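Brinport lab puts off arm purchase, buys hand-held grippers first

The Brinport robotics lab will not be buying its two new robot arms this year. Equipment lead Marcelle Riviere told staff Thursday that the order with Weidemann is on hold until the spring budget, and that what's left in this year's pot goes to hand-held grippers, cables and spares.

Short version of the money: $1,806 for gripper parts, $218 for replacement cables and connectors, $200 set aside for table coverings, tape and household objects to practice on. Shipping not included. Riviere said the shipping quote from Eken came in late and she is still arguing over it.

The hand-helds let a person do a task directly, one gripper in each hand, while the motion gets recorded for training an arm later. So the recording work can go on without the arms, which was the main worry when the delay was first floated in December. The lab has 1,003 usable recordings of tabletop tasks so far. Zahira Ong, who runs the sessions, wants a good deal more before anything is bolted down.

"If we get the arms first they sit there," Ong said. "I would rather have the data waiting for the arms then the other way round."

She did ask for one change to the plan. Fingers wear out faster than bodies, and the first draft had money for a complete third set but nothing for spare fingers. The third set is gone from the list. Spare fingers are in, plus triggers.

Cables are the other sore spot. Two sessions last month were cut short by bad connectors and both had to be redone from scratch. Riviere wants a labeled box of spares kept in the room, and a sign-out sheet, so that teh next failure costs ten minutes and not an afternoon.

Still open: which arms. Weidemann's quote is good until the end of the quarter. Zurano has offered a demo unit on loan, but the loan comes with a service contract that Riviere called "not small." She is asking both firms for a price with and without mounting hardware, as the lab may be able to reuse what it has. Floor power also needs a look before either one goes in, and facilities has not given a date.

Requests for spare parts go to Ong by noon Thursday. Include the part number please, "the black one" is not enough. 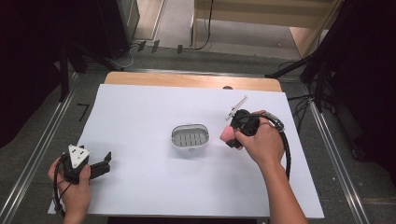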